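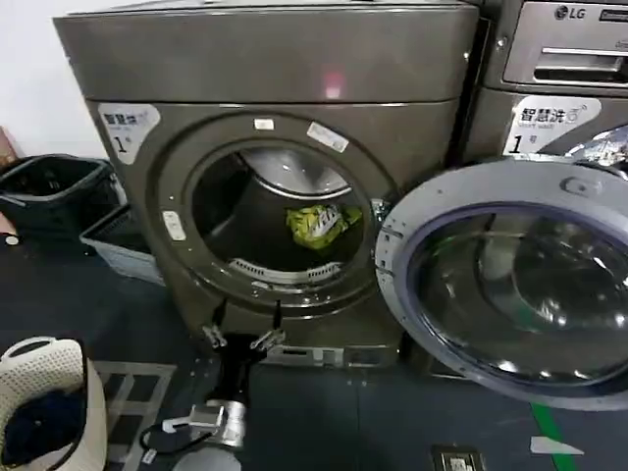 I gave up my own washing machine in September, and I've turned into a launderette bore ever since. My old one had been dying for months (it walked across the kitchen on spin, with me chasing it in my socks) and when it finally went I couldn't face the expense of a new one. So off I trotted to the place on Stullau Road with two bin bags and a fistful of change.

Seven visits later, I'm hooked! The front loaders are huge. I can get the double duvet in, plus the dog's blanket, and there's still room for it all to tumble about, where at home I was wrestling it in with my knee. The big doors swing right back too, so you can get your head in and have a proper look before you load.

Do have that look, by the way. I've met all sorts in drums: a sock, a teaspoon, a crumpled snack packet, and once a very clean bus pass. My friend Sugeng Govindasamy lost a whole load of white shirts to a stranger's red hankie, and he now runs his hand all the way round before a single pillowcase goes in. I do the same, and I go through my pockets while I'm at it. Tissues are the worst. You'll be picking bits off black trousers until Christmas.

I've got my favourites, of course. I like number one if it's free, and I sulk a bit if it isn't. I go at seven in the morning, when it's just me and a man from Nastville who does his football kit and never says a word. I take a flask and a book and use half the powder I used to, and the towels come out softer for it.

Would I buy a machine again? Probably, when the rain sets in and the bags feel heavy. But the duvet's still going to Stullau Road.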